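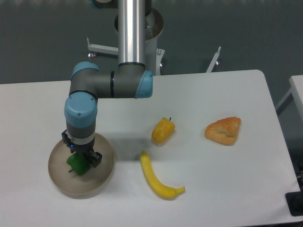

Green pepper held above a bowl; yellow pepper, banana and a pastry on the white table.

Storing firewood so that it burns well

Most complaints about a smoky stove come from the wood. I heat a small house near Coltach with one stove, and these are the habits I keep.

Split first, stack after. A round log with its bark closed dries very slowly. I split everything to a width of 13 cm or less, and the pieces for the morning fire much thinner.

Keep the stack off the ground. Two old rails or a pallet is enough. Leave a hand's width between the stack and the house wall, so the air can pass behind.

Cover only the top. A sheet which hangs down to the ground keeps the damp inside, and you will find mould in October. I use one piece of roofing sheet with a stone at each end.

Bark side up on the last row. My neighbours do it the other way and we have not agreed yet.

Bring in wood for 3 days, not more. It stands in a basket well away from the stove door. Do not lean logs on the hot side of the stove for drying, even for five minutes.

How to know it is ready: the ends have cracks, the bark comes off by hand, and two pieces knocked together give a clear sound. If you prefer a number, a cheap moisture meter will do. Split a log and measure on the fresh face. My ash showed 42 per cent when it was delivered and needed two summers.

Sweep the floor of the shed before new wood comes. Old bark is full of beetles.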